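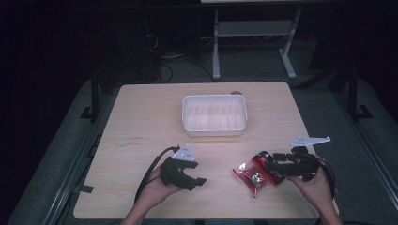
Red snack packet and the white translucent container, light wood table.

Packing bench notebook, Pellby
December 2025

Purpose of entry. To record the present arrangement for the snack packet and tray work, the condition of the table and container, and the points that remain open before the procedure sheet is revised. Colleagues who work from the March version of the sheet should read this entry first, as two of its instructions no longer apply.

Item. The packet is the small red one with the clear window, listed in the Pellby stock book under line 143. It is a soft item and does not keep a fixed outline. The contents settle toward whichever end is lower, and the empty part of the film then folds over on itself. The March sheet treats the packet as though it were a flat card and asks for it to be laid square to the long side of the container. This has been difficult to apply consistently. It is proposed that the wording be changed to "placed wholly inside the rim, in any orientation," with a separate note for packets that come to rest across a corner.

Crinkled ends are to be left as they are. In earlier work some colleagues smoothed the ends flat by hand before placing, and others did not, so that the two sets of notes cannot be compared. The present practice is that no packet is smoothed, folded or pressed before use. A packet with a split seam is to be removed and written off in the stock book on the same day.

Container. The rectangular white plastic container remains in use. The low sides are suitable for this item. The ribbed inside has one effect that should be recorded: a packet set down gently will sometimes catch on a ridge and stand slightly raised at one end. This is acceptable and should be entered as placed. It should not be corrected afterward, even where the result looks untidy.

A deeper box from the Groma shelf was considered as a replacement. It holds more, but the packet cannot be seen over the side from a seated position, and it was therefore returned to the shelf. The Giva basket was set aside for a different reason — its open weave catches the ends of the film.
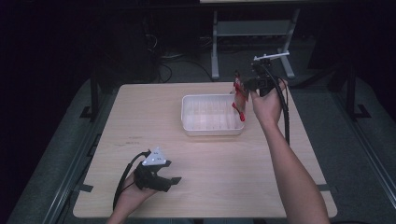 Packet held upright at the right end of the tray, above the rim.

Approach. The upright position has been adopted as the usual one for this item. When the packet is brought in lengthwise, it tends to bridge the tray and rest on both sides. When it is brought in upright, the lower end enters first and the remainder follows. Colleagues are asked to pause briefly above the rim before releasing, so that any swing in the packet has time to die down. Release from a height is to be avoided, as the packet may bounce on the ridges and leave the tray.

Placing near one end is permitted. The March sheet requires the middle of the tray in every case, and that requirement is withdrawn. The middle is still preferred for the first packet of a set, and later packets may go wherever there is room.

Count. The running total for this item in the stock book is 1,671 placements, of which 316 were made under the revised wording. The older figures are to be kept on their own page and should not be added to the new ones when the summary is prepared.

Table. The surface is sound and level. The faint marks on the left part of the wood have been noted before and remain. They were wiped with a damp cloth and mild soap without much change, and stronger cleaners are not to be used, in keeping with the care sheet supplied by Howells. The marks do not affect the work. The tray is to be kept clear of them only where a colleague finds them distracting.
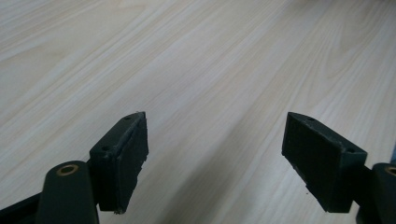 Between sets, the tabletop should be checked under the full light for crumbs, grit and small scraps of film. Viewing along the grain from a low angle is the most reliable method, as scraps of clear film are easily missed from directly overhead. A dry cloth is sufficient in most cases. The cloth is to be drawn toward the near edge and shaken out over the bin.

Loose caps and other small items belong in the parts dish when a set is finished.

Open points:
Wording for packets resting across a corner, still to be agreed.
Second tray of the same pattern to be requested from stores.
Stock book page for line 143 is nearly full — new page to be ruled before the next set.
March sheet to be marked "superseded" and moved to the back of the binder once the revised sheet has been printed.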